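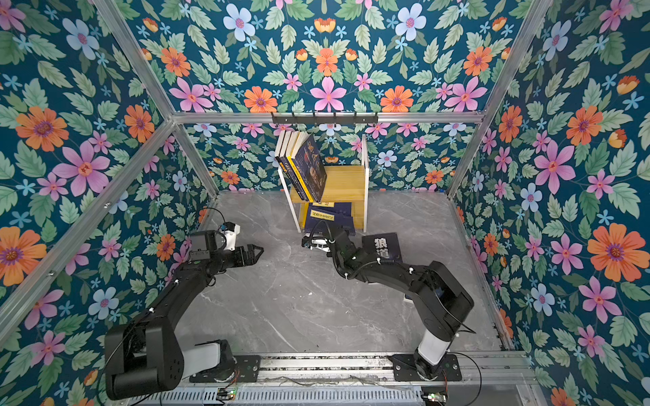
Agnes Matheson wrote in after the last issue to say that leaning books are the whole trouble with a short shelf. One book goes over at an angle, the next one follows it, and by the end of the week something is on the floor. She wanted to know whether we had a fix that did not involve buying a bigger bookcase.

We do, and most of it costs nothing. A small open shelf with two levels has no sides to speak of, so the books have to hold each other up. Thin paperbacks are bad at this. They slide on a smooth board, and a heavier book tipped against them will creep toward the front or the end until it drops.

Start by taking everything off. Sort by height and weight, and forget about subject for now. The heavy books and anything with a slick cover should go flat in a stack, spines out, on the lower level. A flat stack keeps the weight low and the shelf is less likely to rock if someone bumps it. Keep the stack to a height where you can still slide out the bottom book with one hand.

The thin ones can stand upright on top. Put them at one end and close the row with a bookend. I have used the plain steel kind from Malley for years, and the base slips under the first two or three books so their own weight pins it down. Hedvig Halvorsen prefers a short flat stack as a bookend, four or five books high, and that works just as well on a narrow board. If you go this way, put the largest book at the bottom.

For slippery boards, cut a strip of rubber drawer liner to the depth of the shelf. Mine came off a Prutari roll and it took 14 inches to do one level. Do not glue it. You will want to lift it out to dust.

Oversized books are the last problem. A tall hardcover leaning on a row of thin spines will bow them over time, and the pages take the bend too. Lay it flat on the stack, or stand it at the end against the bookend where it has something firm behind it.

A few people have asked about hanging storage near a shelf. A rail with small hooks is fine for bookmarks on a loop, a reading light or a light cloth bag. I would not hang a bag full of books from one.

The book swap has 219 titles on the list so far, and we have room for 300. Please bring yours in a box or a bag with the spines facing up, which saves a lot of time at the sorting table. Picture books and books in other languages are welcome and will have their own table again in July. Doors open at 10 in the morning.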